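Bed folding

Print this article | E-mail this article

Bed folding is the household practice of using a made or half-made bed as the surface on which clothes are folded before being put away. It is described in most housekeeping manuals and is often recommended in preference to a table, usually on grounds of height and space. Evidence for these benefits is thin, and several of the claims made for the practice do not stand up well to ordinary use.

Surface

A mattress gives under pressure. Advocates say the softness protects delicate fabrics, though it is hard to see what a cotton shirt needs protecting from. The same softness makes it difficult to press a crease flat, and a fold made by leaning on the bed tends to spring open when the hand is lifted. The fitted sheet adds a further difficulty, as it moves with the garment when it is not pulled tight.

The Lullier handbook advises a plain sheet so that the edges of the garment can be seen. Patterned sheets are far more common in practice, and a spotted or striped one is sometimes said to help with lining up a fold. This is doubtful. Printed dots are seldom level with the edge of the mattress, and the eye follows the print away from the hem.

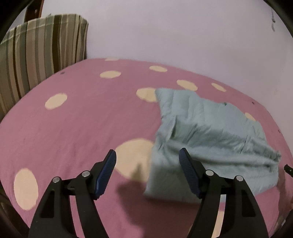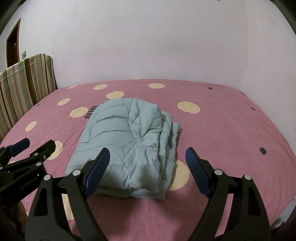
Pink spotted sheet; in the second picture, a folded puffer jacket.

Padded garments

Quilted jackets are the usual test of any folding method. The common instruction is to close the front, lay the sleeves across the body, turn in the hood and fold upwards from the hem. Manuals tend to show the result as a neat rectangle. At home it is more often a thick bundle with uneven layers, and the filling pushes back against every fold.

The Skutness method, which has 15 steps, claims to reduce a winter jacket to the size of a shoebox. The published instructions give neither the size of the jacket nor that of the box. A shorter version in 4 steps, known as the Prudetti fold, leaves out the rolling and appears to lose very little by it. Neither method explains how the jacket is meant to stay folded once it is moved to a shelf.

Comparison with other surfaces

Luo's survey of 218 households is frequently cited as proof that bed folding is quicker than table folding. The survey asked people which they thought was quicker. No one was timed, and the question did not separate padded clothing from shirts and towels. The figure has since been repeated in 3 popular guides without this detail.

A floor or a firm table remains the better choice for bulky items. The bed has one clear advantage, in that most homes already have one close to the wardrobe.

Related articles
Fitted sheet
Garment storage
Linen cupboard
Quilting (clothing)

Last revised 2018-01-14

Contact us | Copyright | Back to top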